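片付けロボが来て3週目、休憩室の話
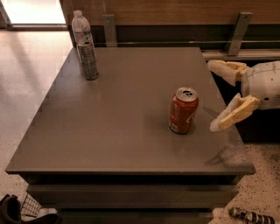

キャビネットの上の赤い缶と、右から来たグリッパー。

火曜。昼休みあと15分しかないので走り書きで。読みにくいのは許して。

うちの職場(Ferndale、部品の仕分けと発送やってるとこ)に片付けロボが入って3週目になった。現場の人はみんなUlanoって呼んでる。プロジェクトの正式名称がそれだから。最初は「ウラノさん」と「さん」付けだったのに、もう呼び捨て。早い。

やってる仕事は地味。休憩室と事務所まわりの空き缶、ペットボトル、置きっぱなしの小物。これを拾って回収場所まで持っていく。それだけ。フォークリフトが無人になったとか、そういう派手なやつを期待して読みに来た人、すみません。

でも地味なところのほうが、人間側はけっこう変わるんだなあと思ってて。忘れないうちに書いとく。

まず当番表。
前は冷蔵庫の横に片付け当番の紙が貼ってあって、週替わりで2人。これが地味にもめる種だった。夜勤明けの人が当たると、朝の6時に他人の飲み残しを流しに捨てて帰ることになる。誰も文句は言わない。言わないけど顔に出る。私も出てたと思う。
その紙、先週はがした。テープの跡だけ残ってる。

じゃあ楽になったかというと、半分くらい。
というのも、Ulanoは缶をつかんで運ぶのは得意でも、中身が残ってるかどうかの判断がまだ弱い。なので「運んでいい缶」と「まだ飲んでる缶」を人間が区別してあげないといけない。上から見たらどっちも、口の開いた缶なんだよね。飲みかけか空か、私だって持ってみないとわからん。

で、うちのルール。
飲みかけは自分の手元に置く。キャビネットの上に置いたら、持っていかれても文句なし。
これだけ決めた。紙にも書いた。それでも初日に3人持っていかれた。うち1人は私です。買ったばっかりのコーヒー。半分以上残ってた。くやしい。

で、ここからが本題なんだけど、時間がない。

導入の担当でMahfuz Navaratnamという人が来てて、Mahfuzさんと呼んでる。Skadcombeの拠点から通いで。この人に昼めし食べながらいろいろ聞いた。おもしろかったのは、何がむずかしいかの感覚が私と全然ちがったこと。
私は「ぐちゃっとつぶれた缶とか、むずかしそう」と思ってたの。Mahfuzさんいわく、つぶれた缶は別にいい、嫌なのは透明なもの、だそうで。透明のペットボトルは向こう側が透けるから、どこからがボトルなのか見えにくい。それが細い缶の後ろに立ってたりするともっと嫌。手前のを取ろうとして後ろのを倒す。たしかにうちの休憩室、そういう置き方ばっかり。端っこに寄せて置くんだよなみんな。なんでだろう。壁ぎわのほうが「置いてもいい場所」っぽい気がするのか。

あとキャビネットの縁。縁ぎりぎりの缶はゆっくり行く。見てるこっちがもどかしくなるくらいゆっくり。最初の週は休憩中の人がつい手を出して、缶を真ん中のほうにずらしてあげたりしてた。親切。でもMahfuzさんには「ずらさないでください」と言われる。ずらすとまた見直しから始まって、かえって遅くなるんだって。
人間の親切がじゃまになる職場。ちょっと笑ったけど、ちょっと考えた。

失敗の記録もちゃんと取ってる。画面にエラーの番号が出て、いちばんよく出るのが2209。つかみそこね、やり直し、の意味らしい。いまや現場の流行語。箱を落としても2209、伝票を書きまちがえても2209。主任が会議の時間をまちがえた時も、後ろのほうから小さい声で「2209」って聞こえた。言ったの誰だ。
ただ、これ意外と空気がよくなった気がしてる。前はミスした人って黙って直してたから。いまは番号を言って、まわりがちょっと笑って、手伝って、終わり。ロボのおかげと言っていいのかどうか。

仕事が減る心配の話もしておく。書かないとずるい気がするので。
8月の説明会のとき、いちばん固い顔してたのは夕方の清掃のパートさんたちだった。当然だと思う。会社の説明では、清掃の時間は減らさない、缶とボトルの回収ぶんの手間を床と水まわりに回す、ということだった。いまのところその通りになってる。いまのところ、としか私には書けない。契約の更新は来年で、そのときどうなるかは誰も約束してくれてない。
パートさんの一人に聞いたら「缶はいいのよ、腰をまげなくてすむから。床はまだ私のほうが上手」とのこと。それはそう。床のものはUlanoはまだやらない。床に何か落ちてても知らん顔でキャビネットの上だけやってる。そこは人間が拾う。

数字もひとつだけ。先週の回収、68本。多いのか少ないのか私にはわからない。当番だったころは数えてもいなかったから比べようがない。上の人はグラフにしたいみたいだけど、比べる相手がないグラフってどうなんですかね。

それから音。音のこと書くの忘れるところだった。
動くときに低い、うぃーんというのと、指が閉じるときの小さいカチッ。最初の週はそれが気になって昼寝ができないという苦情が出た。いまは出ない。慣れたのか、あきらめたのか。私は昼寝派なので席を窓側から入口側に変えた。それで解決。解決というか移動。

変わったこと、もうひとつあった。みんな缶を立てて置くようになった。倒して置くとUlanoがもたつくのを見てるから。頼まれてもいないのに、飲み終わるとちゃんと立てて、少し間をあけて置く人が増えた。ロボが人間の片付けをしてるはずが、人間がロボのために片付けてる。当番表があったころに全員これをやってくれてたら、私の朝6時は何だったの、という気持ちはある。ありまうす。

来月はPolishchukの倉庫のほうにも同じのを入れる予定だそうで、向こうの人から「実際どう?」とメッセージが来てた。返事まだしてない。とりあえず伝えたいのは3つ。
飲みかけは手元に。
手伝わない。
当番表は導入初日にはがさないで、一週間は残しておいたほうがいい。うちは残しといて助かった。2日目に充電まわりの不具合で半日止まって、結局みんなで運んだので。

あと、透明のボトルはできればラベルをはがす前に置いてほしいとMahfuzさんが言ってた。でも分別のルールだとラベルははがすことになってる。ここ、まだ決着ついてない。総務に聞いてもらってる最中。分かったら追記しまs。

やば、チャイム鳴った。戻ります。コーヒーは持って。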